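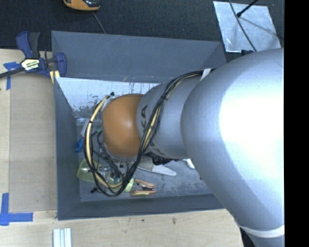
Bruren Public Library — Circulation and Membership Desk

Home | Hours | Borrow | Rooms | Help

Category: Using the Library

Library Card FAQ
Feb 28, 2026 | By the Circulation Desk

Who can get a card?
Anyone who lives, works or goes to school in Bruren. Residents of Sirna can also sign up at no charge under the agreement between the two towns. If you live somewhere else, ask at the desk for a visitor card.

What do I need to bring?
A photo ID and something with your current address on it. A lease, a utility bill or a piece of official mail is fine. Children under 14 need a parent or guardian to sign the form.

Can I apply online?
Yes. The online form gives you a temporary number that works for e-books and holds. Stop by with your ID within 17 days to pick up the permanent card. After that the temporary number stops working and you will have to fill out the form again.

How long can I keep things?
Books go out for three weeks and movies for one. You can renew twice, as long as another person has not placed a hold. Items borrowed from the Iyamu Branch can be returned here — use the outside drop or the desk.

Do you charge late fees?
Not on books. We stopped in November. Movies and museum passes still have a daily fee, and lost items are billed at the replacement price.

I never got my hold notice. What happened?
Check the email address on your account first, then your spam folder. Text notices come from Wavport, the messaging service we use, and you have to turn them on yourself under My Account. Holds stay on the shelf for six days.

Can I book a meeting room with my card?
Adults can. The small room seats six and the large one seats up to 384 people with the divider open. Large room bookings need a signed form and a deposit.

I forgot my PIN.
Use the reset link on the login page. If you don't have an email on file, we can change it for you at the desk, but not over the phone.

Does my card expire?
Every two years. Renewing takes a minute — we just confirm your address. Cards with unpaid bills can't be renewed until the balance is cleared or a payment plan is set up.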